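New on Arkmont: Aoi Minami's "Viklund" is out now

8/26/25

Aoi Minami has a new album out on Arkmont, and it's a beauty. "Viklund" is made almost entirely from recordings of a disused grain elevator on the prairie, where she spent the better part of last October with contact microphones taped to the legs, the chutes and the long steel ladder that runs up the north side. It is her first full-length release for the label and easily the most patient thing she has done.

The opening piece, "Ladder, Before Wind", hardly moves for its first few minutes. Then the whole structure starts to hum, a low note with a flutter on top of it, and if you have decent speakers you will feel it in the floor. I played it three times in a row the first night! The second side is busier, with loose sheeting, pigeons, a freight train going by a long way off and what Minami's notes call "grain dust falling on a paper plate".
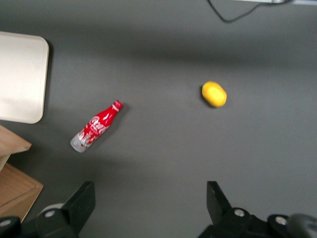
Yen-ting Hsiao mastered the record and has left it wonderfully quiet. There is no hiss reduction anywhere, and the gaps between pieces are recordings of the empty bins, so the room never quite goes away. Tien-fu Chuang plays bowed zither on the closing track, "Dillico", named after the siding where the train slows down. It's the only conventional instrument you'll hear, and it comes in so softly that I missed it the first time through.

"I kept waiting for the building to do something," Minami writes in the booklet, "and after a week I noticed that it had been doing it the whole time."

The booklet also has a short essay by Funmilayo Balogun on the acoustics of tall, narrow rooms. It is well worth reading with the headphones off. Her paragraph on why footsteps sound closer on the way down than on the way up sent me straight to the stairwell at work to try it.

"Viklund" comes as a download and as a vinyl edition of 932 copies, each in a grey letterpress sleeve. The label had first planned on 1,000, but a box of sleeves was water-damaged at the printer's and there was no more of that paper to be had. Mail orders are going out this week.

Minami will play material from the album in October at Arkness, in the back hall, with eight speakers and the lights off. Man-lok Tse opens with a new piece for radio static and harbour bells. Doors are at seven, and the music starts at half past.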